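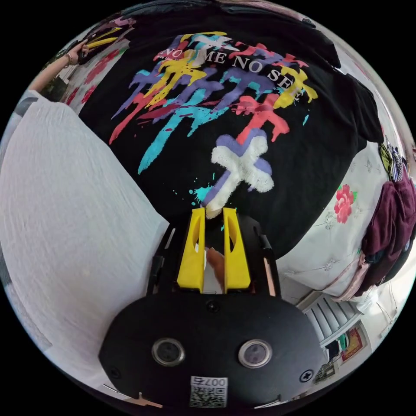 Why does a cotton shirt shrink in the first wash and hardly at all after that?

The yarn was stretched while it was being knitted and finished, and it stayed stretched until water and heat let it go. Once it has relaxed, there isn't much left to give. Most of the loss happens that first time, and the later washes only nibble at it.

Okay, so that's where we left off before the break, and I promised I'd write up the rest properly this time (my handwriting on the board was a disgrace, sorry!).

Knit first. A jersey knit is loops hanging off loops, and loops can change shape. Pull the fabric lengthwise on a roller and every loop gets tall and skinny. Wet it, tumble it, and they slump back to being short and round, so your shirt comes out shorter and sometimes a bit wider. Woven cotton does something similar but with less drama — the threads go over and under each other, and there's less room to move.

Now fiber. Cotton swells when it takes up water, mostly in thickness. A fatter yarn has to travel further around its neighbors, and that pulls the whole cloth in. Polyester barely drinks at all, which is why the blend swatches from Kanaan looked so smug next to the pure cotton ones.

For the lab, cut a square 22 cm on each side and mark a 20 cm square inside it with the laundry pen. Measure between the marks, never edge to edge, because raw edges fray and curl. Lowri Jarman's group forgot this in May and got a fabric that grew. Percent change is (before minus after) divided by before, times 100. Do length and width separately, please!

Reading: the Zullura booklet, chapter on finishing. Skip the bit on wool, we'll get to felting later and I have a lot to say about it.

Rhun Llewellyn has the key to the dryer room. Bring your own pen.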